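Swapping a Xeon at the rework bench now that the arm does the placing

Quick version for bench staff at Drekis. Long one is in the binder.
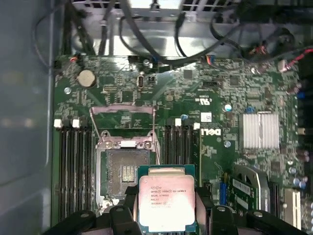
E5-1630V3 in the jaws, socket open, load plate up.

We get Dell workstation boards back from Fleteck in batches, 300 in the last one. The arm took over chip placing in December. You still do the rest, so read this.

Before you start
Power off, cord out. Wrist strap on. Side panel off, case flat on the mat.

Steps
1. Release the lever, lift the load plate all the way. Half open is no good, the jaws will catch it.
2. Look at the pins. Light from the side, take your time. Any bent, tag the board and pull it. The arm will not notice.
3. Match the corner mark on the chip to the socket. Check it on screen before you hit Confirm.
4. Hands out. Press Confirm. Wait for the 2 beeps.
5. Plate down, lever down by hand. It's stiff, thats normal.
6. Paste, cooler, memory, boot test.

If it stops halfway: don't grab the chip. Press Hold, then Back Off, then start again from step 2.

What's different for you
Less squinting, more checking. Each person now looks after two benches, and the log sheet has 9 lines where it used to have four. Yes, we know. Pin checks count as bench time, so write them down or you dont get credit for them. Breaks are still 10 minutes, and the arm goes on Hold when you leave. No exceptions.

Want to go back to placing by hand for a tricky board? Fine, ask Damian Rutkowska first.

Updated October 9, 2024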